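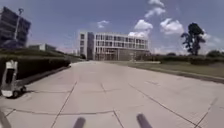 Divina Abella
Writer, walker, recovering office manager

I have a problem with ten thousand steps, and my problem is that I believed it for six years.

My sister gave me a Jurnero band for my birthday, back when they still came in the long skinny box, and I wore it until the strap left a pale stripe on my wrist. I walked in place while brushing my teeth. I parked at the far end of every lot in Sullham. One December night I went up and down my own hallway at 11:40 p.m. in a coat and pajamas to get the last 232 steps, and the dog came out of the bedroom to see what was wrong.

I wish I could say that was the moment I quit. I did it again the next week.

What finally got me asking questions was a new job with a wellness program. My employer had bought a package from a company called Gunico, and if you hit your step goal on enough days each quarter, you got money off your health premium. There was a leaderboard. There were emails with a cartoon sneaker in them. And there was a page of claims that I printed out, because I am the kind of person who prints things out, and went through with a pen.

The first claim was that people in the program were 30 percent healthier. Healthier than who? Than people who didn't sign up? Well, sure. If you offer a walking contest to a building full of people, the ones who already like walking will join it, and the guy with the bad hip won't. You could offer a free swimming pool and find out the same thing about swimmers. I wrote "compared to what" in the margin four times before I got to the bottom of the page.

The second claim was about money. The average member, it said, saved 918 dollars a year in medical costs. I asked our benefits office where that came from. They were nice about it. They sent me to a phone number, the phone number sent me to a web form, and the web form sent me a PDF of the same page I had already printed out.

I'm not a doctor and I don't want to pretend to be one. I think walking is good for you. I would bet my car on it. My mother walked to the post office and back every day of her working life and she was sharp as a tack at the end. But there's a big gap between "walking is good for you" and "this number on this wristband will cut your bills by this much," and a lot of people seem to be making a living inside that gap.

Where does the ten thousand come from, anyway? The story you hear most is that it goes back to a pedometer sold in Japan in the 1960s, and that the name of the thing had ten thousand in it. A nice round number on a product. Researchers have looked into steps since then, and what I've read suggests the benefits start well below that and level off somewhere, depending on your age and on who was being studied. That's a boring answer and I can see why it isn't on a coffee mug.

Then there's the counting itself. I had an old Wang clip-on in a drawer, the cheap kind with one button, so for a while I wore that on my belt and the band on my wrist.
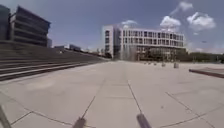 They never agreed. On a plain walk to the library they were close enough that I didn't care. On a day of cooking and laundry the wrist one gave me a huge pile of steps I'm pretty sure I never took, and the belt one acted like I'd been in bed. Pushing a cart through the grocery store, the wrist one hardly moved. So I could earn a reward for whisking eggs and get nothing for hauling 70 pounds of dog food and cat litter out to the car. I did bring this up on the Gunico feedback page. I got a badge for giving feedback.

I can hear the reply, because I've heard it from friends. So what if it's not exact? It gets people moving. And maybe it does. I went looking for whether it keeps them moving and the answers were a lot less cheerful than the sneaker emails. Some people do stick with it. Plenty get a bump for a few months and then the thing goes in a drawer (see above, Wang). I don't know which group you're in. Neither does the company selling you the band, although they'd be happy to charge you to find out.

What bothers me more is what it did to my walks. I used to go the long way by the creek. The creek path is slow, it's all roots and mud, and you stop a lot. Once I was counting, I dropped it for the flat loop near the shopping center, which I don't even like, because I could rack up more in the same half hour. I looked at my wrist more than I looked at anything else. I couldn't tell you one thing I saw on that loop in two years.

I took the band off in the spring. I'd love to report that I feel better, but I feel the same. My pants fit the same. I probably walk a little less on rainy days and a little more on good ones, and I'm back on the creek path with wet socks. I did lose the discount, and yes, I notice it in my paycheck. If your plan pays you real money to wear the thing, I'm not going to tell you to turn it down. Wear it while you whisk.

Just ask them compared to what. I'm still waiting on my answer and I've sent that web form three more times.

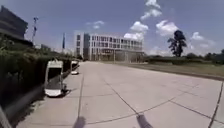 One reader wrote in to say I was being too hard on the bands. She'd had surgery on her knee and her physical therapist gave her a very small daily number, a few hundred to start with, and raised it as she healed. Without the count she would have done too much on the good days and then nothing at all for the rest of the week, she said, and she didn't care a bit whether it was off by some, as long as it was off the same way every time.

I think she's right, and I also think that's a different thing from what I was sold. She had a number picked for her, by someone who had seen her knee. Mine came printed on the box. I asked if she still wears it now that she's better and she said only on trips.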